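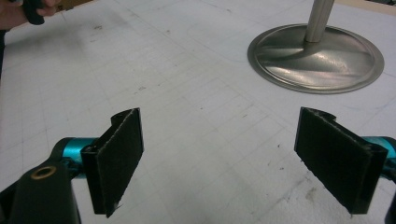

Fig. 1. Work surface with faint grid. Note the flecks between the lines and the greyish smears.

Unit 4: Care of the work surface
Handout, revised 22 April 2020
Yuzuki Katayama, Room 235

Read this before the first bench session. The same points come up again in the June practical.

Why the grid matters
The lines are used for placing and squaring up work. They are thin and easily lost under dirt, and a fleck under a sheet of paper will lift one corner enough to spoil a measurement. Smudges do less harm but make the lines hard to follow towards the far side of the table, where they seem to crowd together when you are seated.

Kinds of mark
Loose debris: specks, crumbs of eraser, fibres. Brush off.
Smears: usually from hands or from a cloth that was already dirty. Damp cloth, then dry.
Scuffs: sit on the surface and often come away with a soft eraser.
Scratches and long curved lines: try the damp cloth once. If the mark stays, leave it and write it in the bench book. Do not rub harder – you will take the grid off first.

Order of work
1. Move small items to the side trolley. The metal stand stays where it is.
2. Brush towards you, following one set of lines, then the other.
3. Go round the base of the stand with the small brush.
4. Wipe with a damp Talo cloth, folded in four. Turn to a clean face for each strip.
5. Dry with a second cloth.
6. Wait 10 minutes before putting paper down.

Do not use the Prokier spray on the sheets. It is for the metal shelves only and leaves a film on anything pale.

Replacing a sheet
Spare sheets are in the Skollinent cabinet, drawer 13. Sign one out if the lines can no longer be read at arm's length. Tape the new sheet at the corners first and check it against the steel rule, then tape the long sides. Old sheets go flat in the rack – they are cut up for test pieces in Unit 6.

For next time
Bring the bench book with your marks listed by type. Reading: Akande, Bench Practice, the chapter on surfaces.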